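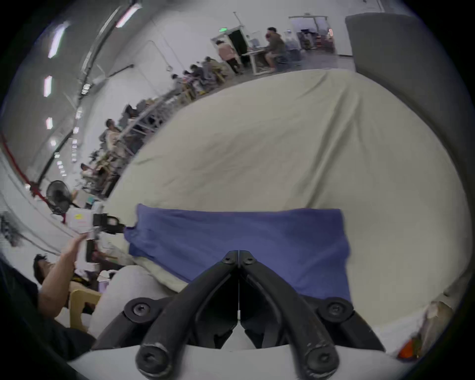
Grendance promises faster towel folding, but figures are thin

GROLLPORT, 28 Aug 2010 – Grendance, the linen service that handles washing for guesthouses along the Roredach road, says a new way of folding cloths will cut its finishing time by 30 percent. It has not said what the time is now.

The method has two people work one piece between them. Each takes an end, the cloth is pulled flat over a pale surface, and the fold is made while it is still under tension. The company calls this the Yazdani fold and has been trying it out on plain blue cloths.

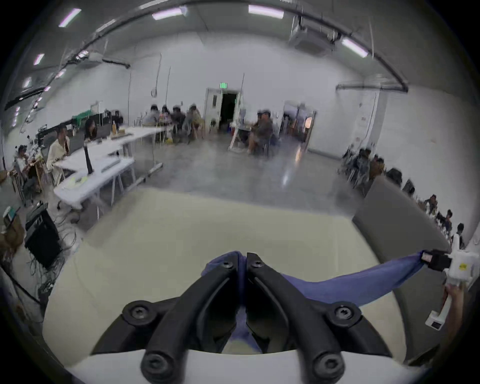 Small cloths are the easy part. Most of what Grendance collects is bed sheets, and the company would not say whether any have been folded this way. It also gave no answer on labor. Two people on a piece that one person used to fold would have to be a good deal more than twice as quick before a customer saw any savings.

Some 26 guesthouses use the service. They were told in a letter that prices will hold until October, with no word on what comes after. A similar promise two years ago, on ironing, was followed by a rise of 6 percent.

Grendance says it will publish results when the trial ends. No end date was given.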